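Give the machines the boring chores first

Posted 11 Jul 2023 by Doğukan Karabulut

I spent most of my working life in commercial laundries, first at Fimstead and then running the finishing floor at Barngate, and I have been waiting for a machine that can fold a pillowcase since before my knees went. So when people ask me whether robots can do chores yet, I get excited, and then I have to slow down and give a proper answer, which is "some of them, a bit, and it's the most fun I've had watching an industry in years."

Start with what already works. At Barngate the flatwork ironer fed and folded sheets on its own as long as a person clipped the corners in. We put 187 sheets through it on a good hour and it never got a sore back. You could call that a robot if you wanted to. It did one thing, the sheets all came in the same few sizes, and everything around it was built so it would never be surprised. The dishwasher in your kitchen is the same bargain. You do the part that needs hands and eyes (scraping, stacking, fishing the teaspoon out of the drain) and it does the part that needs patience.

What's left over is the stuff we hardly think of as work. Picking up. Putting in. Taking out. Turning a sock the right way round! My neighbor Sönmez has a vacuum that drives itself and she loves it, but she spends four minutes before every run clearing cords and slippers off the floor, and those four minutes are the piece I'd pay to be rid of.

I used to believe the trouble was strength or speed. It's mostly softness. A steel bolt is the same shape every time you meet it. A towel has never been the same shape twice. When I trained new people on the sorting table at Fimstead, I could teach the colors and the codes in a morning, but the feel for where to grab a wet heap so that one item came out and the rest stayed put took them weeks, and I never found the words for it. I just stood beside them and let them watch my hands.

That's why I think the present way of going about it is right. People are teaching machines the way I taught the sorters, by doing the job over and over where the machine can learn from it, with the same sort of fingers the machine will have to use. I find that wonderful. It's slow and dull and a little humbling, and it takes the skill of ordinary hands seriously, when for years the clever money went into things that could play board games.
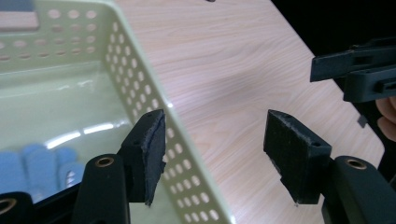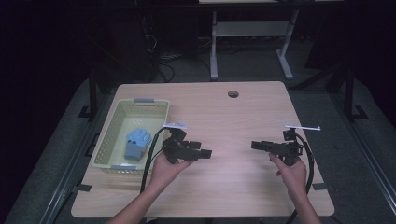 Laundry people learn early that the basket is harder than the folding. Anyone can lift a thing that's lying by itself on a flat table. Put something soft and blue and glove-shaped down inside a plastic basket, with walls on every side, and two stiff fingers suddenly have to come in from above, miss the rim, pinch enough of it to hold and come out again. I'd fail a new hire's first ten tries at that if I made them wear pliers. So when I see that somebody has picked this as the lesson, I'm more impressed than I would be by a backflip.

Will it be in your house soon? I don't think so. My guess is that the shop floor gets it first, in places like the Bramotcombe plant, where my old crew went and where 69 bins of the same kind of item roll past in a shift. A machine that gets it right most of the time is useful there, with a person close by to sort out the misses. At home "most of the time" means a glove behind the dryer and a cat with opinions.

There's a real argument about jobs in all this and I'm not going to wave it off. I knew people who raised families on sorting pay. I also knew what their wrists looked like after 2 years on the line, and not one of them ever told me they wanted their kids to have the same spot at the table. I would like the plants that save money on this to spend a good share of it on the people who did the sorting, and I'd like that settled before the machines are bolted down.

Meanwhile I still fold my own towels, in thirds, the Barngate way.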